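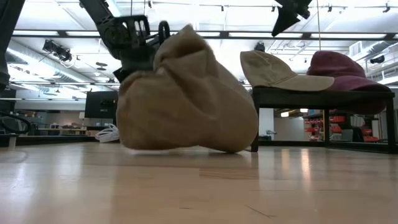

Wanted: an illustrator who loves old farm machinery

I run Widwood, a small print publisher, and I'm looking for someone to draw and paint my next calendar and the card set that goes with it. If you can tell a hay rake from a tedder (and you'd happily argue over the right shade of faded orange on a fender), please keep reading!

The project is called Cundden, after the valley where most of the machines live. It's 7 paintings of horse-drawn and early tractor-drawn implements, all of them still sitting in barns and sheds out there. I've got owners lined up who are glad to roll things out into the daylight for you, and one binder that really has to be seen in person. The canvas alone!

What I'd need from you

Seven finished originals in watercolor, gouache or acrylic, your pick. Oils dry too slowly for my printer's schedule, sorry. Each one should be big enough to scan cleanly for a wall print. Rough pencils come to me first, and I pass them on to the owner, who will absolutely tell you if a lever is on the wrong side. Please don't take it personally, they do it to me too.

You don't have to live nearby, but you do need to get out here for one long visit so you can sketch from the real thing. I'll cover gas and a room at the Kahsay guesthouse, breakfast included.
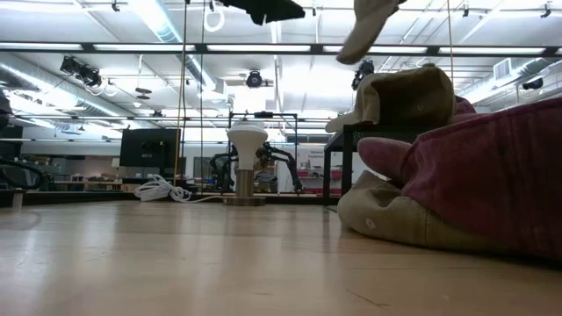 Pay and rights

It's $1,000 per painting, half when I okay the pencils and half on delivery. You keep the originals and you're free to sell them. I get the calendar, card and print rights, and the first print run is 2,000 calendars. Your name goes on every page, and I'll send you a box of them for your own table at shows.

Drurnamov is doing the printing again, so the color will be good. All the art needs to be with me by October.

How to apply

Send me five pieces you're proud of, at least two with machinery in them. Student work is fine, and so are sketchbook pages. Add a few lines about the best old machine you've ever stood next to, I love reading those. No résumé needed.

Applications close 12 Jan 2024. I answer everybody, though it can take me a couple of weeks when the card orders are going out.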